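Chapter 7
Small, Tangled, and Soft: The Limits of Household Manipulation

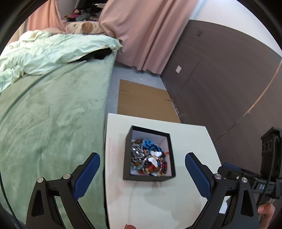

Figure 7.1. A two-finger gripper with textured pads over a tray of mixed jewelry. Chain, beads, and a bangle share one compartment.

7.1 What counts as a chore

A chore is a task with a loose goal and a wide range of starting conditions. "Sort the jewelry" does not say how many pieces there are, which ones are linked, or what a sorted tray looks like. A person fills in these gaps without effort. A machine must be given them, or must have some means of estimating them.

Chapters 5 and 6 treated tasks in which the object was rigid, separate from its neighbors, and known in advance. Under those conditions the grasp can be planned from geometry alone. This chapter drops the three conditions one at a time. Section 7.2 deals with rigid objects in clutter, Section 7.3 with chains and strands, and Section 7.4 with cloth. Section 7.5 returns to the question most often put to workers in the field: can a machine do housework yet?

The tray in Figure 7.1 is a useful first case. The bangle is a closed ring of clear glass. The chain and the strand of light-blue beads have no fixed shape. A plan that suits one will often fail on the others, and all of them lie in the same pile.

Three sources of difficulty should be kept apart.

Sensing. Clear and shiny materials return poor depth readings. A glass bangle may show up in the depth map as a hole, or as whatever lies behind it. Thin chain may be narrower than the spacing between depth samples.

Contact. Pads wide enough to hold a cup are wide compared with a bead. When they close on a pile they take whatever lies between them. The result of the grasp depends on small differences in approach height.

Coupling. Lifting one strand may lift another. Before contact, a camera cannot always tell whether two pieces are hooked together or only touching. The question is often settled by pulling gently and watching what moves.

7.2 Measured performance

Published success rates for chores are hard to compare. Some authors score each grasp, others the whole task. The difference is large. If a task needs eight grasps and each succeeds with probability 0.95, and the attempts are independent with no retries, the whole task succeeds with probability 0.66.

The Halow trials, which are used as a running case in this chapter, report both figures. Parisa Kiani and her co-workers recorded 1,849 grasp attempts on small household items, of which 700 involved a chain, cord, or strand. The tasks were laid out in trays and drawers of the kind found in a bedroom or kitchen. A task was scored as complete only when every item had reached its assigned place and nothing had been dropped outside the work area.

For rigid items lying apart, few attempts failed. For strands, 67 percent of attempts ended with the intended item, and no other, held clear of the tray. Most of the remaining attempts lifted two or more items together. A time limit of 40 seconds per item was applied in both groups, and it was reached mainly in the strand group, where the controller tried again after a failed separation.

Two cautions apply. The Halow items were bought as a set and reused, so later attempts were made on objects the system had already handled. The pads were also changed partway through, from a smooth face to a textured one. Kiani treats the two pad types separately, and readers who cite the combined figure should say so.

7.3 Shop floor and home

The Lotach cell, described in Chapter 4, handles fasteners at a rate no home system approaches. Its parts arrive in one orientation on a feeder. The light is fixed. A jammed part is blown off the track and counted as scrap. None of this carries over to a bedroom, where the same job may have to be done on a small table beside a bed, and where scrap is not an acceptable outcome for a necklace.

The gap is therefore one of preparation as much as skill. Much of what a factory cell seems to know has been built into its fixtures. Exercise 7.2 asks the reader to list the fixtures in the Lotach cell and to state, for each, what a home machine would have to sense or compute in its place.

Terms introduced in this section: coupling, separation pull, task-level success, attempt-level success.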